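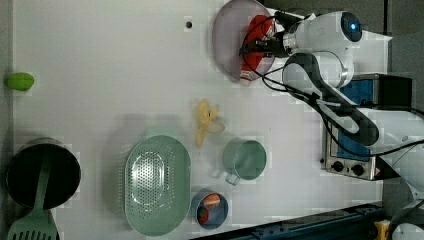
Items on the kitchen table at Forkthorpe, including the hot plate, colander, mug and cooking pot.

Forkthorpe Community Kitchen – Equipment and Program Grant
Progress report, 2024-07-14
Prepared by Zlatko Kelmendi

Equipment
The grant has been applied to small kitchenware for the shared cooking table. The mint green colander, mug and slotted spatula are now in regular use, as are the blue bowl and the black cooking pot. The compact electric hot plate is used for all stovetop lessons until the fixed range is connected. An amount of $400 remains unspent and is set aside for replacement plates and chopping boards.

Program
Sessions cover simple meals prepared from fruit, sausages and packaged goods. Enrolment stands at 13 participants, and almost all have asked to continue. A second group at Fakville began four weeks behind schedule – the hall there was being repainted – and has held two sessions so far.

Matters outstanding
Storage labelling is incomplete. The colander and the larger pot do not fit the existing shelves, and a quote for deeper shelving has been requested from Wunder. We ask that the final acquittal date be moved to December to allow the Fakville group to finish its program.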